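Bin picking, second semester: notes on the grasp log

The club picked up the bin picking project again in January, mostly because Tumelo Xaba had kept the log from the fall and it was too good to throw away. It has 1613 grasp attempts in it, each with a pose, a gripper width and a one-word result. The word is "held," "slipped," "missed" or "air." Pascal Grube wants a fifth one for when two things come up together. I am against it until we agree on what counts as two things.

I spent last week sorting the failures. Of the attempts marked "air," 208 have a target point that sits below the floor of the bin. That is a calibration error and has nothing to do with the grasp planner. The transform between camera and arm base was redone twice in the fall and only one of those changes made it into the config file. I have put the date of the last calibration in the log header so it can be checked before a run.

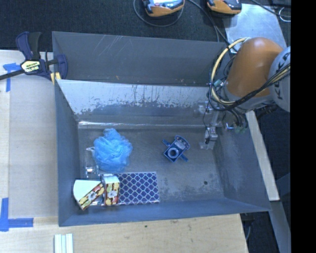
The rest are harder to sort. Clear plastic gives poor depth data, so the planner treats it as floor or as noise. Mesh and netting give a surface that moves when the fingers close, and the width reading afterward says very little. Flat boxes are fine if an edge is free and bad if something is lying on top of them. For those we are trying a push before the grasp, with a limit of two pushes per object.

Current settings, for whoever runs the next batch: speed at 40 percent, approach straight down for the last part of the move, and a fresh point cloud after every attempt, including the misses. Pascal's script, Illeo, writes the log line by itself now. It still crashes if the result field is left blank.

The Lorkthorpe meet uses its own set of objects, which we don't get to see beforehand. Tumelo is working on the entry form and needs the arm model and payload from me by the end of the month.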